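Flovirside Residents' Association
Minutes of the general meeting, 2 August 2023

Minutes of the last meeting
Accepted, with one objection to the word "productive."

Parking on Cakena Street
The chair read out the reply from Arico, which again promises that permits will free up spaces. Several members asked how, when 40 permits are on offer and the street does not have 40 spaces. No answer in the letter. The secretary will write again – the fourth letter on this subject.

Summer fair
The fair is said to have been a success. Members asked what that was based on, as takings had not been added up. The fruit table was well liked, according to those who ran it. A request for $500 toward next year's fair was put off until there are figures to look at.

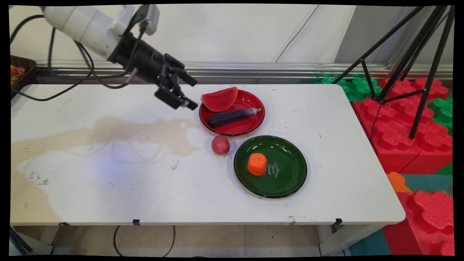
Hire of the Sarpong Hall for October was then discussed. The new rate is called a discount, though it is higher than the old one. Agreed to book 2 evenings only and to ask for the rate in writing.

Drains
Arico reports the work as finished. Members living at the low end of the street do not agree. Carried over.

Any other business
A proposal for a newsletter was heard. The last one ran to 2 issues. No vote taken.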